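4. Starting a shift on the Kasis sorting cell

4.1 Log on at the panel. Use your own code, not Dušan's.
4.2 Check the job number. Small fittings is 2724, old list was 2176 – do not load the old list.
4.3 Seat the tray flat on the work surface. Press down all four corners.
4.4 Set speed to 11. Anything up to 100 is allowed on the panel, leave it alone till Vendula has signed you off.
4.5 Press START, stand back of the line.

CAUTION: Hands out of the tray while the arm is live. Press HOLD first, wait for the amber lamp.

Note: hand sorters now do checks and refils. Same grade, same breaks. Rota questions to Blažena Bartoš.

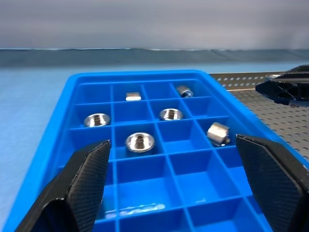
Checking is your job now, the cell only places. Press HOLD every tray and look in each compartment from above. One part per compartment, empties are fine. Flanged bushings should show the cone and the hole, like the three in this tray. Standoffs may lie on their side – leave them. Wrong part in a compartment: take it out, log it under your own code, press RESUME. Two wrong in the same tray, stop and ring Přemysl Kadlec. Dont try to re-teach the arm yourself.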